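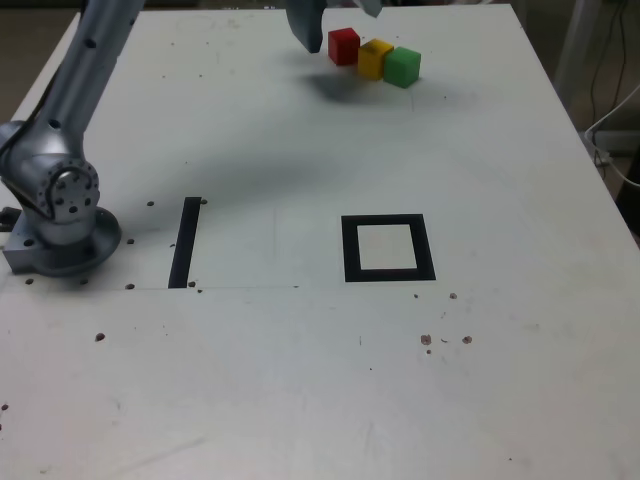 Baiba Priedītis had told me to get to the Tzanetos open day before the first coach did, and to eat nothing beforehand, and she was right on both counts. I was at the gate at half past nine on a grey November Friday, behind a family with a pushchair, and by eleven the queue for the oven hall went all the way back to the flour store.

For anyone who hasn't been, it's the old bread works by the canal, and once a year they let the public wander through. Narendra Vishwakarma took our group round. He has worked nights there for years and talks about rye the way my grandfather talked about pigeons – fondly, and at great length! The starter lives in a cold room behind a heavy door, and we each got a sniff (sharp, a bit like cider, very nice).

The oven hall was my favourite. Oven 2 is the oldest and still does the dark loaves, 400 of them to a bake, and the warmth coming off it after that draughty yard was so welcome that our group rather refused to move on. Narendra let us stay for the unloading, bless him.

Lunch was soup and as much bread as you could manage, in the canteen upstairs. I had the caraway, then the plain, then the caraway again. The shop was selling seconds by the bagful, though the seeded rolls had gone by two, so do go there first if you want those.

Parking is hopeless, but the 452 bus stops right outside. I came home with three loaves and a jar of starter, which is now bubbling away on top of my fridge.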